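Equipment Purchasing: Frequently Asked Questions
Ostdale Distribution Center, Automated Handling Program
Last reviewed 22/05/2024

Who may request robotic handling equipment?

Any department head at Ostdale may submit a request. Shift supervisors should send their requirements to the department head, who will combine them into one application. Requests from outside contractors are not accepted.

What does the program pay for?

The program pays for robot arms, grippers, mounting stands, guarding and the first year of service. Floor repairs, electrical work and network cabling are charged to the building budget and need a separate form. Please file both forms together if the new station will stand in a bay without a suitable power supply.

Is there a spending limit?

A single department may commit up to $3,540 per quarter on grippers, finger pads and other replaceable parts without further approval. Anything above that amount, and any purchase of a complete arm, goes to the Equipment Planning Office for review.

How should we choose between gripper types?

Begin with the packages your station handles most often. Suction cups are generally suited to flat, sealed cartons. Two-finger grippers are the usual choice where cartons are strapped, relabeled or reused, as torn labels and raised straps can prevent a cup from sealing. Applicants should list the carton sizes, the closures and the condition in which the cartons reach the station.

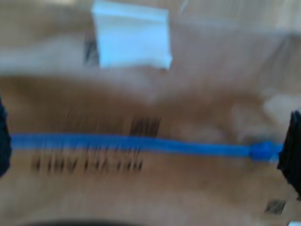 Finger pads wear at different rates depending on the material handled, and the cost of replacements should appear in the application as a yearly figure. The Planning Office will return any request that gives only the purchase price.

Which suppliers are approved?

Kermont and Jukonell are approved for arms and grippers. Choo is approved for stands and guarding only. A department wishing to use another supplier must attach a written quotation and a copy of the supplier's warranty terms.

Will the station need a camera?

Most picking stations do. The camera and its mounting bracket should be quoted as separate lines. Applicants should also state how fast the arm is expected to move while the camera is in use, so that the supplier can recommend a suitable exposure time and lighting.

How long does delivery take?

Allow 43 days for grippers and stands, counted from the date of the purchase order. Arms take 70 days. Orders placed in November may be held until the annual inventory has closed.

Can we try equipment before buying it?

Yes. Kermont and Jukonell both offer a trial period of seven days at Ostdale. The department must supply its own cartons for the trial and keep a written record of failed picks, stoppages and damaged packages. This record must accompany the application.

What happens to equipment that is being replaced?

It remains the property of the program. Please leave the asset tag in place and notify the Planning Office, which will arrange for transfer to another station or for disposal.

Whom should we contact?

Questions on budgets and approvals should be addressed to Kyung-hwa Ki, Equipment Planning Office. Technical questions about an existing station should go to the maintenance desk.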